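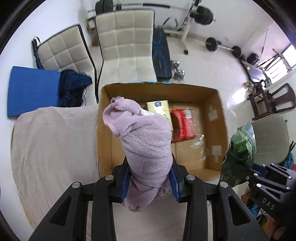 **Unit 7: From wrist view to grasp command**

Handout for the perception and control strand. Revised August 13, 2024. Bring the Patness notes from June, as the frame conventions are the same.

## 1. What the policy gets as input

At each step the policy receives the wrist image, the gripper opening and the change in pose since the last step. It does not receive a map of the room, and it has no list of objects. Anything it needs to know about the towel, the box or the edge of the box has to come out of the pixels.

Two kinds of content compete in a wrist view:

- **Near field:** the fingers, whatever is between them, and the container. Most of the useful signal for the next action is in this part.
- **Far field:** furniture, weights, windows, floor. It helps with estimating motion but should have little effect on the grasp.

A bright window in the far field can pull the exposure down and darken the near field. Fix the exposure before a session, or meter on the finger region only.

## 2. Cloth between the fingers

A rigid object keeps its shape when gripped. A towel bunches and twists, part of it stands up above the fingers and part hangs below. This breaks three assumptions that are common in pick-and-place code:

1. The grasp point tells you where the rest of the object is.
2. The finger gap tells you which object is held.
3. The object's lowest point is a fixed distance below the fingertips.

The third causes most of the trouble at a box. If the release height is worked out from the fingertips alone, the hanging part may still be over the rim when the fingers open. Estimate the lower edge of the cloth from the mask and use that.

For segmentation, colour is a good first cue for a lavender towel against brown cardboard. It will fail on a tan one. Texture and the hemmed edge carry over better between towels.

## 3. The control loop

The Hondement controller runs 2 loops. The outer loop takes a short chunk of actions from the policy. The inner loop tracks them and limits speed and gripping force.

```
while not done:
 obs = read_sensors()
 chunk = policy(obs)
 for a in chunk[:k]:
 track(a, v_max, f_max)
 if slip() or near_rim():
 break
```

With a small `k` the system reacts quickly but may jitter. With a large `k` the motion is smooth, but it keeps following an old plan after the cloth has moved. Start with `k = 3`.

`near_rim()` needs the box rim in camera coordinates. When the cloth hides part of the rim, fit a line to the visible part and hold the last good estimate for the rest. Coloured tape along a rim gives a cleaner edge than bare card.

## 4. Labelling with Żak

Open set 2177 in Żak and mark these events on the timeline:

- first contact with the cloth
- fingers closed
- cloth over the box
- fingers open

Leave an event blank if you can't find it. Do not guess from the frames on either side. Export in the Barnivo format, keeping the original timestamps.

## 5. Before the lab

Write `lowest_point(mask, depth)` and run it on the labelled frames. Return `None` when the lower edge of the cloth is hidden. The lab code treats `None` as "hold height", so don't replace it with zero.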